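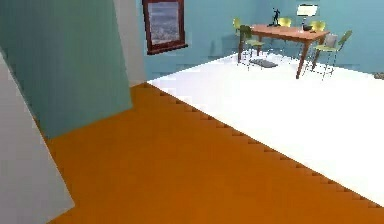

A threshold, also called a transition or floor join, is the line where one kind of floor covering meets another inside a building. The word first meant the strip of wood or stone under an outside door. It is now used for any place where two floors meet, with or without a door above it.

Background

In older houses the join nearly always fell under a door, where a raised sill kept out draughts and held back whatever was strewn on the floor. Inner sills were often made of the same timber as the door frame. As fitted coverings became common, the sill was lowered and then often left out, and a thin metal bar took its place. Houses with few inner walls brought a further change. With no door to mark the spot, the join had to be placed by choice, most often between a kitchen and a sitting area or along the edge of a hallway.

Types

A flush join has both floors at the same height and needs no bar, only a narrow gap filled with cork or a soft sealant. A T-bar covers a gap between two floors of equal height. A ramp or reducer is used where one floor is higher than the other. End bars finish a floor against something that cannot be covered, such as a hearth or the track of a sliding door.

Timber floors swell and shrink across the grain with the damp in the air, so a gap is left at the join and the bar is fixed to one side only, or to the floor beneath. Tiles move very little. Where timber meets tile, the tile is normally laid first and the timber cut to meet it.

Placing

Under a door, the join is set beneath the middle of the closed door so that neither floor shows in the other room. In open rooms it may run square to the walls or at a slant. Slanted joins waste more material, as each board along the line has to be cut to its own length.

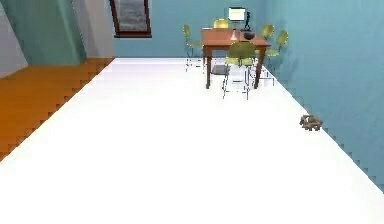
Plurcombe objected to this in a printed reply to the Bronddale flooring notes, writing that "a slanted join wastes hardly anything if the offcuts go back in at the far wall", and that the real cost was in the fitter's time. Later printings of the notes kept the original wording but added the reply as a footnote.

The Bronddale survey

The Bronddale survey looked at floor joins in 318 homes, most of them built as terraces. It found raised bars in more than 300 of the homes. In 19 the bar had come away on at least one side. The survey blamed most of these faults on screws driven into crumbling screed, and advised glue or a clip-in track for such floors. It did not cover stairs or outside doors.

Upkeep

Metal bars work loose under foot traffic and should be checked when the floor is cleaned. Cork strips dry out and can be lifted with a blunt knife and replaced without disturbing the floor on either side. Sealant joins discolour – pale ones sooner than dark – and are cut out and filled again. A squeaking bar usually means that the track beneath has shifted.

See also

Door sill
Expansion gap
Screed
Skirting board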